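About Plovari

Who we are

Plovari is a small laundry and wardrobe sorting service in Gadutbridge. Jeanine Van Loon started it in January with one washer, a borrowed iron and a lot of friends who hated folding. We still do the folding. Also sorting, airing, mending of the small kind (buttons, hems, a loose strap) and the big seasonal closet clear-outs.

Team of 9 now. Two rooms, one van, one very old steam press that we call Moroz because it takes forever to warm up.

What we do

You drop off a bag, or we pick it up. Everything gets tipped out and gone through before it goes anywhere near water. Pockets first. Then darks from whites, then the stuff that needs a cold wash, then anything with buckles or hooks, which goes in a mesh bag so it doesnt chew up the rest. Turnaround is 24 hours for wash and fold, 3 days if there's mending.

Clear-outs take longer. Depends on the closet!

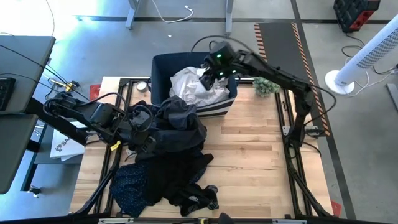 Words by Selma Radulović
Plovari, 27 March 2022

Navy, black, more navy. Dark clothes are most of what we see and they are the hardest to sort, a black piece and a dark navy piece look like the same thing until they're side by side on a pale table. So we work on light wood. Dots help. The navy fabric with the little white dots is easy to find again, plain ones less so.

Whites go in the basket, out of the way of the darks. We like the soft-sided kind, striped or plain, doesn't matter. Easy on the hands, folds flat when your done with it.

Buckles: please undo them before you send things in. We check anyway.

The plant is just nice to have.

How we got here

Jeanine ran the linen room at a guest house for years and got tired of seeing good clothes ruined by rushing. Selma came in to help with the phones and ended up writing the price list, the labels, this page. Our booking system is called Justomell. It was built by Jeanine's nephew and it mostly works. If it doesn't, call.

So far we've handled about 3,115 bags and boxes. A few lost socks. We keep a drawer.

Working with us

Homes, small offices, two theater groups, a choir. No contract needed. Regulars get their own shelf and a name tag on it.

Not taking on leather or wedding dresses at the moment. Rugs, ask first.

Drop-off is at the side door, ring twice.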